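Every summer I get a few emails asking how we keep a running tandem sorted out in our little flag and tackle league, so I'm finally writing the whole thing down in one place. If you coach a youth or adult rec team in Dosbridge or Clirkbridge and you have two running backs who both deserve the ball, pull up a chair. It's easier than it looks, and your kids (and their parents!) will be much happier when the carries are planned before kickoff.

## What you need

- Last season's carry log, even if it's a messy one
- A pencil and your call sheet
- Two backs, plus a third who can fill in when somebody's ankle is sore

I work from the season totals first. Last year our two backs had 200 carries between them for 1542 yards, and Joris Kuipers had nearly 1000 of those yards by himself. Lovely numbers, but he was limping by the playoffs and I blame myself for that one.

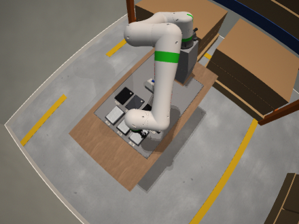 So before you draw up a single play, look at how the work was shared late in games, when legs are heavy. If one back took almost every carry after halftime, start there. You don't need a fancy spreadsheet for it - I used the back of an equipment form for years.

## Splitting the carries

1. **Pick a starter for each series, and leave the quarter out of it.** Quarters can be lopsided. One long drive by the other team and your second back has stood on the sideline the whole time getting cold. I go two series for the first back and one for the second, then start over.

2. **Give each back three plays that belong to him.** Joris likes the inside zone and the draw. Heino Vanags is quicker to the corner, so he gets the toss and the sweep. Let them help choose, they usually know better than we do which runs feel right.

3. **Add at least one play where they trade jobs.** If Heino only ever runs outside, the other team's linebackers will figure it out by the second quarter (the Cututier coaches certainly did, and they were very nice about it afterward). One inside run per half is plenty to keep them guessing.
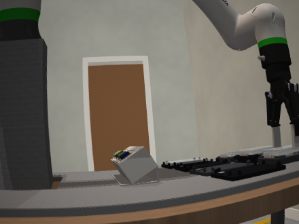

## Practicing the switch

The swap between series is where most teams get tangled up. Have the incoming back stand next to whoever is calling plays, helmet on, chin strap buckled, before the punt is even in the air. Baiba Grīnberga runs this for us and she's wonderfully strict about it.

Practice it at full speed for the last few minutes of every session. Call out "change," let the new back jog in, and snap the ball right away. Expect some fumbled handoffs in July, when everybody is rusty. Your quarterback has to get used to two different strides, and that only comes with repetition, so be patient and keep the mood light.

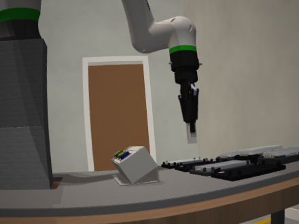 *Last updated: 13 May 2024*

## Adjusting during the game

Now and then one back is simply having his day, and you'd be silly to sit him down. I let the hot hand have one extra series and then go back to the plan. Tell both boys about this rule at the start of the season, so the one who waits understands why he's waiting.

Near the goal line, go with whoever holds on to the ball best. For us that's Heino, and Joris has made his peace with it.

After the game, copy the carries into your log the same night while you still remember them. Circle any back who had twice as many as his partner and give him a lighter practice that week.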